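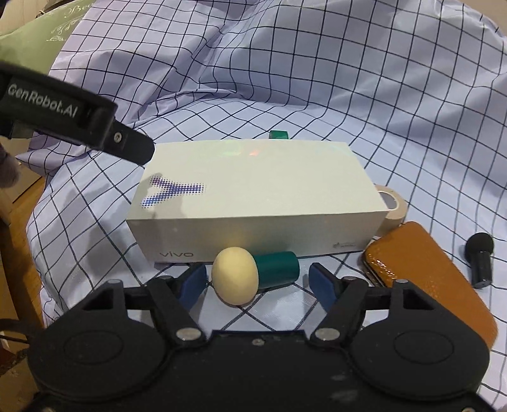
Open Day at the Stikton Yogurt Works: How Much of the Health Talk Holds Up?

I have been promised a flatter stomach, calmer nerves and better skin by the lid of a plastic cup, so when Stikton opened its doors to the public in March I drove out to hear the promises made in person. Entry was free. Parking was not, which the flyer left out.

The first stop was the talk, in a side room that smelled of warm milk. Signe Kárason, who runs product information, had a slide with 100 printed on it in very large type. It stood for 100 percent natural. I asked what the word natural ruled out and she said, politely, that it ruled out artificial flavors and colors. Sugar is natural too, and the strawberry cup has plenty of it. She agreed with that when I asked, but it wasn't on the slide.

To be fair to her, she stayed away from the wildest claims. She said yogurt is a decent source of protein and calcium, and that many people who have trouble with milk find it easier to digest. I have no quarrel with any of that. Where I started shifting in my chair was the part about "balance," a word she used for the gut, for the diet and at one point for the mood. I wrote down the question "balance of what?" and never got to ask it.

On the floor

We put on hairnets and went through in small groups. Our guide was Deirdre Hayes, who has worked in the culture room long enough to be a bit bored by the marketing, and she was the best thing about the day. The milk is heated, cooled, seeded with live cultures and left alone until it sets. She said most of the work is keeping things clean and keeping your hands off it.

Two things she told us that I had not known. Some yogurts get heat treated after they are made, which kills the cultures, and you have to read the small print to find out. And the thick style isn't always strained. It can be thickened with milk powder or starch instead. Stikton sells one of each, in nearly the same tub, at different prices. Guess which one had the big display in the lobby.

A man behind me asked how many live bacteria reach the gut in one piece. Hayes said it depends on the strain and on the person and that she wouldn't put a number on it. I would have liked to see that sentence on the slide.
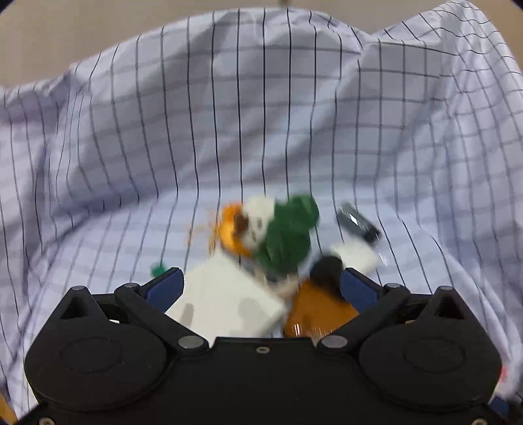
After the culture room came the filling line, seen through a window and too loud for anyone to explain. I watched it for longer than I meant to. Then we were let loose on the tasting tables.

The plain whole milk yogurt is very good, sharp and clean, and I would buy it. The low-fat one was thin and a little chalky. There was also a drink called Clundia, sold in tiny bottles as a morning "shot." It tasted like melted vanilla yogurt, and when I worked out the price by weight in the shop, it cost far more than the tub next to it. Auður Brøndum, pouring the samples, said regulars swear by it. I asked what they swear it does. "They feel good," she said. So do I after breakfast, most days.

A leaflet by the register reported on a customer survey: 1,371 people were asked how they felt after 33 days on Clundia, and most said better. There was no comparison group and no mention of what else they had changed. A survey of people who already buy a drink and like it tells you that they like it. I kept the leaflet anyway.

Should you go?

If you have a free morning and an interest in how food gets made, yes. The tour took up most of mine, and children seemed to enjoy the hairnets. Skip the talk or sit near the door. Ask for Hayes if you get a choice of guide.

I came home with two tubs of the plain and had some that evening with walnuts and a chopped pear. Before you pay extra for anything, turn the cup around and look for three things: live cultures, the added sugar line, and whether starch is on the list. The shop takes cards, but the coffee stand outside was cash only.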